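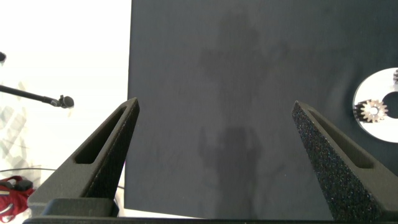
**tullbench** wrote:

Okay so I finally tried the "wrist only" recipe from the Fulora writeup, where you throw out the overhead view and train the policy on the gripper camera alone. I did 500 demos of small-part picking, same mat and same mix of parts all the way through. My gut says the method is better than people here give it credit for, but small shiny stuff is where it gets weird. Look at the gear sitting on the silvery disc over on the right: metal on shiny, with the arm's own shadow down the middle of the mat. The wrist-only policy got 46 percent on gears, and way better on anything matte. Has anyone else run it on metal parts?

**pinion_pat** wrote:

Yep, and I got numbers in the same ballpark! Mine kept going for the shadow though. It would drift to the dark patch, close on nothing, open up and do it all over again. Did you randomize the lighting at all, or was it one lamp the whole time?

**tullbench** wrote:

One lamp, guilty. I was trying to match their setup (they're pretty strict about it in the appendix) and figured I'd mess with the lights later.

**Rirkeldale_robo** wrote:

I'm going to disagree with the whole premise, sorry. 46 percent over how many trials? If it's 20 per part type you can't say much of anything. I also don't think the camera is your problem. The Barrientos group tried the same thing with the head view added back in, and their gear score hardly moved. I'd bet on the action chunking.

**tullbench** wrote:

Fair, it was 20 per type, so yeah, big error bars. I'm not buying the chunking thing yet, I ran shorter chunks on one seed and it looked the same to me. I do log the head view too, I just don't feed it to the policy. You get the disc and the gear in one look, plus where the wrist is in relation to them:

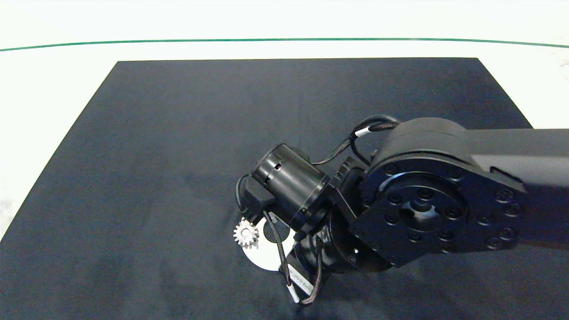 *Head view, gear at the upper-left edge of the white disc*

**pinion_pat** wrote:

See, I'd want that view in training. The gear pops against the navy, even with the arm hiding part of the disc. Why would you throw that away?

**Rirkeldale_robo** wrote:

One seed, come on. Run 5 and I'll stop complaining. And report grasps and placements separately, the Fulora folks lump them together and it drives me nuts.

**tullbench** wrote:

Ha, okay, 5 seeds, wrist-only against wrist plus head, grasps and placements split out. The lamp stays put for the first batch and then I'll start moving it for pat. It'll tie up the GPU for a while, so give me until the end of May and I'll post the table in this thread.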